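Working in Homes: Questions We Hear Most
Varside Home Collection Guidelines – the Skodholm edition

These answers go with the written rules everyone on the Varside project receives before their first home session. The rules are short and this page is a bit longer, and we hope friendlier. If you have read both and are still scratching your head, please write to the Skodholm desk before your session instead of after it. We really do like getting questions!

Who do these rules apply to?

Everyone who records manipulation work with hand-held grippers in a lived-in home, whether you came to us through the Skodholm office or through our partners at Kovalchuk. Lab benches have their own rules, and so do the fixed arms at Volum. If you split your week between a bench and a home, please keep the two sets apart in your mind, especially the part about objects, where they differ quite a lot.

What has to be on the table before we start?

A cover, first of all. We ask for a cloth with a clear plastic sheet over it, and the sheet should reach past the edges of the tabletop wherever you will be working. It will wrinkle. That is fine, and you do not need to spend ten minutes smoothing it – real tables are not perfect either, and a few creases do no harm to the recording.

After that, put out your objects. The minimum for a tabletop session is 6, and we would love for them to be a mixed bunch: something stiff, something floppy, something in a wrapper, something with an odd surface. Groceries and bathroom things are both welcome on the same table.

Can we use the household's own belongings?

Yes, if the household has said yes to each one. A general "oh, use whatever you like" is kind, but it isn't enough for us, so go through the items together and write them on the session sheet. Medicines, mail, bank cards, jewelry and anything with a person's name on it stay out, even with permission. Food is allowed as long as it stays in its packaging the whole time.

How should we hold something light or hollow, like a roller or a paper tube?

Gently, and with both finger pads making contact at the same height. Close until the object stops shifting and then stop closing. Hollow things tend to go oval under pressure, and once that has happened they never sit quite right in the pads again. If you are working with two grippers, let one side settle before the other starts its reach. Plenty of new people want to do both at once (we understand, it feels efficient), but you will get cleaner grasps if you take turns until your hands have learned the weight.
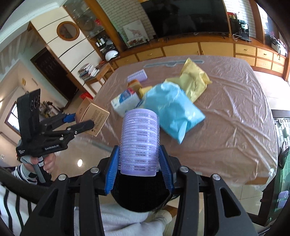 Two-gripper work at a covered table: lavender hair roller in the pads, small cardboard box at the left.

Do we need gloves and sleeves?

Gloves on both hands, please, for every home session, and long sleeves that stay clear of the linkages. Your sleeves don't have to match anybody else's. What matters is that the cuff is snug, so check it each time you change batteries. Rings and watches come off before the gloves go on.

What about the rest of the room?

This is the one we get the most mail about. You do not have to clear a living room down to the walls. Shelves, books, the television and ordinary furniture may all stay where they are. Please do switch screens off, turn family photographs around, and walk the floor once for anything you might trip on. Mirrors need a moment of thought, too. Stand where you will be working and look: if you can see a face in the glass, cover it or turn the table.

Children and pets should be in another room with an adult while the grippers are in use. We make no exceptions on that one, however well behaved the dog is.

How many episodes make a full session?

A full home session is 100 episodes, with a proper break whenever you need one. Please don't rush the last stretch to get out the door. In the April round we received 2,392 episodes and kept 2,299 after review, and the ones we lost were mostly hurried endings, where the gripper opened before the object was resting on anything.

Something got dropped. Do we delete the episode?

No, keep it and mark it as dropped. A drop is useful to us. The only episodes you should throw away yourselves are ones that show a person who hasn't agreed to be recorded, and those should be gone before you leave the house.

When do we send the session sheet?

By noon on the Tuesday after your session. A clear phone photo of the paper sheet is perfectly all right – just make sure the household's signature is readable, and hang on to the original until Skodholm writes back to you.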